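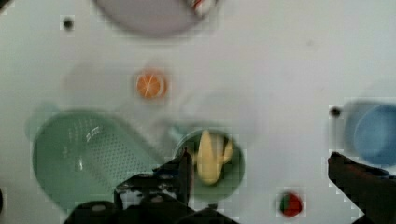
Vudholm has published revised migration limits for coloured plastics used in children's play food and toy kitchenware. The new limits cover pigments, plasticisers and surface coatings, and replace the single value that the company has applied to all moulded parts until now. Under the revised scheme, items are sorted by form before testing. A large round plate in a pinkish-mauve shade falls into the flat tableware group, while a toy orange piece falls into the small shaped food group. Each group has its own sample area, contact time and test liquid. Parts with a printed or applied marking are tested twice, once on the plain surface and once on the marked surface.

The change follows a review of test records held by the Vlček laboratory. The review covered 374 samples, of which 41 gave different results when the test was repeated under the same conditions. Most of the differences were traced to the way samples had been cut. Curved parts had been trimmed to fit the test vessel, which exposed inner material that a child would not normally touch. The revised method requires whole parts wherever the vessel allows it.

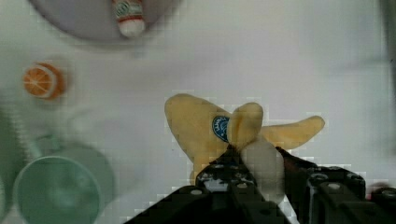
GRORKITZ, 10 Apr 2018

The revised limits apply to all new product files opened by Vudholm and its suppliers from today. Existing files remain valid until November. Suppliers with stock already in the warehouse do not need to resubmit, unless the pigment or the base plastic has changed.

Testing will be carried out at the Grorkitz site, where a second water bath has been installed. The site can now process 220 samples a month, up from 115. Results are issued as a two-page report giving the measured value, the limit and the measurement uncertainty. A yellow toy banana with a sticker on it, for instance, is reported under two entries, one for the body and one for the label and its adhesive.

Method sheets and the new sample form can be requested from the Vudholm technical office. Forms in the old layout will be returned unprocessed.

About Vudholm

Vudholm designs and distributes moulded toys for nurseries, schools and retail. Its Birau range covers play food, tableware and shop sets.

Ends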